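Section 7: Filling the snack box

Right, you've got the box folded, the walls are up and you've pressed the front panel home. If you haven't, go back to section 6 and do that first, because trying to fold a Vikitz box round a heap of sweets is a miserable way to spend an evening (I speak from experience). This section is the fun bit. It covers sorting, laying out, filling and closing, and I'd set aside 30 minutes the first time you do it. You'll get quicker!

I'm writing all this for the small open-topped box, the shallow one. If you bought the deep one from the Kodovwood shop, the steps are the same but you'll want an extra layer, and I've put a note about that near the end.

What you need on the table

The box, folded.
Your snacks, still in their own wrappers. Every single one.
A tablecloth or a clean tea towel.
The card insert, if you're posting the box or carrying it any distance.
The lid sleeve, kept well out of the way until step 10.
A pen and the little list card.

Note: please do use a cloth. I used to do this on the bare kitchen table at home and small packets skated off it every time I reached across. A cloth holds them still. Mine is a flowery one that has had tea on it more often than I'd like, and it does the job beautifully.

Sorting

1. Tip everything out onto the cloth. Don't be tempted to pack straight from the shopping bag. You'll put the first seven things in nicely and then find the biggest packet sitting at the bottom with nowhere to go.

2. Look each packet over, front and back. You're looking for split seams, tiny holes and ends that have come unstuck. Anything that has opened goes in the biscuit tin for whoever is helping.

3. Check the dates. Zakard assortments have the date on the outer bag and not always on the pieces inside, so write it on your list card before the outer bag goes in the recycling. I've fished that bag back out of the bin more than once.

4. Make your groups. I go by shape and don't bother with flavour at all:

Big pillow packets, the puffed-up sort with crimped ends.
Long thin ones, so sticks and bars and anything narrow.
Flat squares, mostly wafers and crackers.
Twists and odds and ends.

CAUTION: Keep nuts out of a mixed box unless you know exactly who will be eating from it. If you do put them in, write it on the list card in capitals. Wrappers are good but they aren't a promise, and a packet that bursts will get crumbs into everything.

CAUTION: Small twisted sweets and very small children don't mix. For a children's box I leave out the twists altogether and use wafers instead.

Filling

5. Turn the box so the front wall faces you and the bigger packets have a clear run in from above. Press gently along the inside corners with your thumb. If a corner springs back, refold it now.

6. Start at one end with a big packet, laid flat. It's your anchor, and the rest will lean on it. Bright colours are nice here as you'll see them first when the box is opened, and I nearly always go for yellow given the chance.

7. Work along from there with the lighter, thinner packets. Stand the slim ones up against the far wall so they lean a bit. They take up hardly any floor that way and you can see what they are at a glance. Crumpled or soft wrappers can be squashed down (gently!) into whatever gap is left. 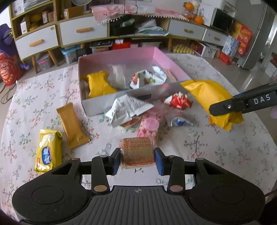 Wafers go in late, and I can't say this strongly enough. They're the first thing to break. Hold a wafer packet by its two sides, with just enough grip to keep hold of it, and lower it in flat on top of something soft. Don't push it down into a gap, don't wedge it upright between two heavy packets, and don't pinch it across the middle. If you hear a crack, well, that one is yours.

8. Fill the gaps with twists and other tiny bits. Drop them in one at a time so they land where you want them. If you pour in a handful they all run to the same corner and you have to dig them out again, and that disturbs the wafers you've just been so careful with.

9. Stop when the packets are level with the top of the walls. I know there are still things on the cloth. There are always still things on the cloth. An overfull box bows at the sides and the lid sleeve won't go over it, and if you force the sleeve you'll tear the slots. Start a second box, or do as I do and put the kettle on.

Note for the deep box: fill to halfway, lay the card insert across, then do steps 6 to 9 again on top. Put the heavier packets in the lower layer and all your wafers in the upper one. Don't use more than 2 inserts, as they eat up the space and make the box surprisingly heavy.

Closing up

10. Fill in the list card and tuck it down the side where it can be pulled out without moving anything. I write what's in there, the earliest date of the lot, and a hello.

11. Slide the lid sleeve on from the back. Keep one hand flat on top of the packets as you go so the tall ones fold down and don't catch. If it sticks halfway, take it right off and see which packet is standing proud. It's usually a stick.

12. Give the box a small tilt to each side. A bit of rustling is fine. If you feel something heavy slide from end to end, open it up again and add another packet to hold it still.

CAUTION: Don't leave a filled box on a sunny windowsill or in a parked car. I did this one July with a batch meant for the Ó Dubhghaill raffle and every chocolate thing in it went to soup and then set again in the shape of the box.

Keeping a few in the cupboard

The boxes stack well up to 7 high if they're filled level. Any more and the bottom one starts to sag at the front wall. Somewhere cool and dry is best, away from onions and anything else with a strong smell, as the card picks it up even when the wrappers don't.

If you're doing a large batch, and the biggest I've done was 100, don't fill them one by one from start to finish. Line the boxes up and do step 6 for all of them, then step 7 for all of them, and so on down the row. You'll spot straight away if you're going to run short of something, while there's still time to share it out more thinly. Keep the list cards in the same order as the boxes too. I once had to open a whole row again to find out which card went with which, and I was not cheerful about it.

Section 8 covers string, labels and posting.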